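Hernalach Word List - README

June
By Nest Griffiths

Hernalach is a list of 2219 dialect words for weather, mud, wind and everything else that falls on you between the bus stop and the front door. I started it with a shoebox of my grandmother's notes and I still get a thrill every time a new row goes in!

Each row has the word, a plain English meaning, the village it was heard in, and a sample sentence if we have one. The file is tab-separated, UTF-8, one word per line. Spellings are kept the way the speaker wrote them, so you'll find the same drizzle under three different vowels (I love this, but it does make sorting a pain).

Words for blue and green are in colors.tsv. Many speakers use one word for both, and those rows have "shared" in the notes column.
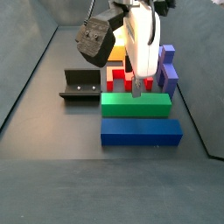
Fulgencio Zepeda wrote in to say that the shared words ought to be split by age of speaker, as his older neighbors in Oltia use them for hills and sea alike and the younger ones only for hills. He's right, and the next version will have an age column with bands of 10 years.

Known gaps: Navik has only 40 words so far, nearly all of them for snow. Audio is missing for the whole east side. If you grew up there, please send me anything, even half a word - I can usually track down the rest.

The goal is 3000 words. Corrections go in fixes.txt with your initials and the village name. Gheorghița Grecu checks that file on Tuesday evenings and merges whatever is ready.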